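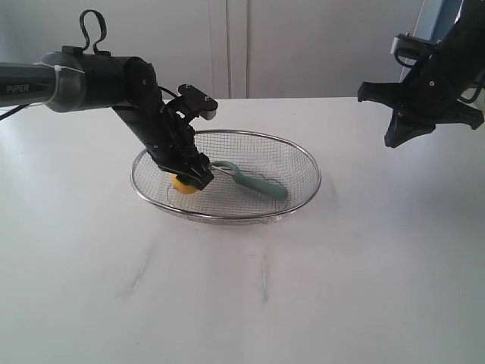 Tenants question Standeck's "quiet kitchen" claims

July 26, 2020 – The Zaltby Tenants' Association is asking Standeck to show its numbers before 102 more apartments get the company's new kitchen flooring.

Standeck says the floor cuts noise between units in half. The association has asked twice for the test report and has received a two-page brochure.

"Half of what?" said Annapurna Nambiar, who chairs the association. "I live under one of these kitchens. I still hear every chair."

The flooring went into 18 apartments in June. Rents in those units rose the next month. Standeck calls the timing a coincidence.

The association wants sound readings taken by an outside firm, with the results posted in each lobby, and no further rent increases until then.

Media contact: Girish Negi, Zaltby Tenants' Association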